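3 桌面器物的构成与归位方式

前一部分讨论了共用办公桌的尺寸和座位轮换，本节转到桌面上的小件器物。研究共用空间的文献大多把注意力放在大件家具上，笔、橡皮、杯子、盒子一类东西常被合并成“杂物”一项，记一个总数就过去了。我们在整理Grutstead和Kisbridge两处的归位记录时，发现这种合并会掩盖一些差别：同样是一支记号笔，平放在板面上和竖着插进杯里，对下一个使用者来说是两种情况，前者要先收拾才能用桌子，后者可以直接坐下。因此本节把小件器物单独列出来讨论，并按容纳方式重新分类。

器物的类别

我们把桌面器物分为三类。第一类是用具，即使用者真正要拿在手里的东西，包括记号笔、荧光笔、橡皮和板擦等。第二类是容器，包括杯、碗、盘、壶和带盖或带槽的盒子。第三类是承垫物，指平放在桌上供书写或摆放的板。有些器物在记录中难以归类，例如带投入口的方盒，有人用它收零碎的小物，有人只当它是一件摆设；凡是顶面或侧面有开口的，我们一律归入容器，不再追问使用者的本意。带圆形拉手的小柜也照此处理。

需要说明的是，容器一类内部差别很大。敞口的杯子放取都快，里面的东西露在外面，远远就能辨认颜色；碗和浅盘也是敞口，但笔放进去会横躺，占地方，也容易互相压住。有面板和拉手的小柜正好相反，外观整齐，里面放了什么从外面看不出来。访谈中多次有人提到，自己知道柜子里应该有笔，可是手边的杯子里就有，便不会去拉那个拉手。

杯子作为默认的归处

Kisbridge的归位记录共1902条，其中1325条的终点是杯子；Grutstead的1441条记录中，杯子同样是出现最多的终点，只是碗和浅盘所占的份额更高一些。两处的差别大概与杯子摆放的位置有关。Kisbridge的杯子多数放在桌面靠中间的地方，使用者坐着就能够到，Grutstead则习惯把容器沿桌子后缘排成一行，杯子夹在其他容器之间，放笔时手要越过前面的东西。

图3给出杯子与盒、柜同处一桌时的几种摆法。第一幅中，容器和盘沿桌子后缘排开，白色与红色相间的杯里立着一红一蓝两支用具，黑色记号笔、粉色橡皮和橙色荧光笔都在前方，其中黑色记号笔搁在白色方板上。第二幅中，红色杯子里已有一个浅蓝色的笔帽露出杯口，一支红色记号笔也有一部分在杯中，杯前是一个正面画着红色圆形的带斑点方块。第三幅从近处看，半透明的带粉色的杯子里斜靠着蓝、红两根长柄，旁边的浅色木盒顶面开有一道窄槽。第四幅中，正面为红色面板、装有圆形木拉手的方形木盒紧挨着红色杯子。

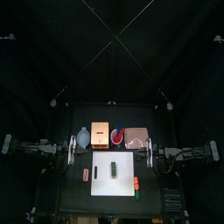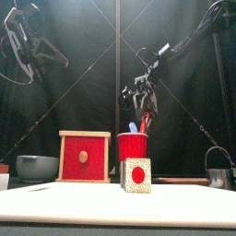
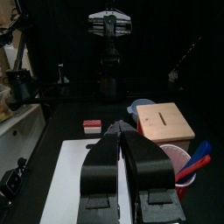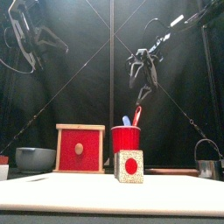

图3 桌面上的杯子与盒、柜类器物

杯子之所以成为多数用具的归处，与它的形状有直接关系。杯口朝上，放笔时只需对准一个方向，笔落下去以后由杯壁托住，不必再调整。带槽的盒子也可以从上方投入，但槽口窄，只适合薄的或小的物件，粗一点的记号笔放不进去。我们曾在记录表中设了“尝试放入盒槽”一栏，后来因为几乎没有人填写而取消。

杯子也有明显的局限。笔杆长、杯子矮时，重心偏高，碰一下就可能连杯带笔倒下；杯子过深，短的荧光笔和只剩半截的铅笔又会沉到底，需要倾倒出来才能找到。Grutstead使用的Lewis系列笔杯有高矮两种，使用者普遍愿意用矮的那种，理由是看得见里面剩了什么。Kisbridge没有统一配备，杯子来源杂，有塑料的，也有旧茶杯改作他用的，高度和口径都不一致。这一点给比较带来了困难，后文在处理两处数据时只比较终点类别，不比较容器尺寸。

竖放与平放

对于书写用具，竖放和平放的区别比放在哪一个容器里更能影响下一次取用。竖放时，使用者看到的是笔帽或笔尾，颜色是主要的辨认依据，如果笔帽和墨水颜色不一致，就会拿错。笔帽错配在两处都有发生，Grutstead的白班使用者甚至养成了先在纸角划一下再写的习惯。平放时整支笔都看得见，不容易拿错，可是圆杆的笔会滚动，放在有边的盘里好一些，放在光板上就需要另找东西挡着。

橡皮和板擦的情况又不同。它们大多有一个平整的面，放在哪里都稳，使用者也就不觉得有必要收起来。归位记录中橡皮的终点最分散，有时在板边，有时在盘里，有时在桌角。我们起初把这种分散视为归位失败，后来与使用者核对，多数人认为橡皮留在书写板旁边就算放好了，因为擦的动作总是在那里发生。据此我们修改了编码规则，凡橡皮位于承垫物一掌宽以内的，记为已归位。修改以后，两处的橡皮归位情况趋于接近。

容器之间的次序

桌面上有多个容器时，它们的排列次序在一段时间内相当稳定。即使没有人规定，杯子、盒子和盘子也往往按最初摆放的顺序保持下去，有人挪动以后，过不了多久又会被别人挪回来。我们在Kisbridge做过一次小的调整，把杯子和小柜对调位置，当天下午就有人把笔放到了小柜顶上，过了几天才逐渐适应。由此看来，使用者记住的至少有一部分是位置，而不完全是容器本身。

次序的稳定对颜色杂乱的桌面尤其有用。Astus储物单元在Grutstead试用时，各格采用同一种灰色，使用者抱怨分不清哪一格放什么，后来在格口贴了色条，抱怨才减少。单独的杯、盒、碗颜色和材料各不相同，虽然看上去不够统一，却自带了区分的标记，木的、金属的、塑料的一眼就能分开。在不便张贴标签的桌面上，保留这些差异可能比换成整套收纳更合适。

承垫物的位置也影响容器的次序。白板或书写板居中时，容器自然退到后缘和两侧；板占去大半个桌面时，容器只能直接放在板上，书写的面积随之减少。Grutstead有几张窄桌就属于后一种情况，使用者写字前要先把杯子往后推，写完又很少推回来，这也是该处杯子位置变动较多的一个原因。Kisbridge的桌子较深，没有遇到这个问题，不过深桌的后缘容易积物，喷壶、空碗之类与书写无关的东西常年放在那里，记录时需要与正在使用的容器分开。我们的做法是以一周内是否有过取放为准，没有取放的器物只登记名称，不计入归位的终点。

这一处理会低估某些容器的作用，例如只在月底才打开的盒子。对于此类器物，我们在访谈中补问了用途，结果并入下一节关于长期存放的讨论。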